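Vasden robotics club opens autumn contest to new teams

September 20, 2025

Vasden Robotics Club has opened entries for its autumn gripping contest, to be held at Garkley Hall in November. Students work in teams of up to five and programme an arm to pick up everyday items, among them a tennis ball can, and set them down upright. Over 64 students took part last year.

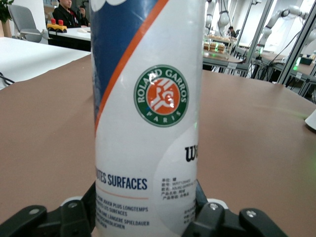 Kyu-ri Ra said tall items were the hardest to place and that new teams should start slowly and leave the speed settings alone for the first few weeks.

Entry is free. Forms are available from the club desk at Garkley Hall.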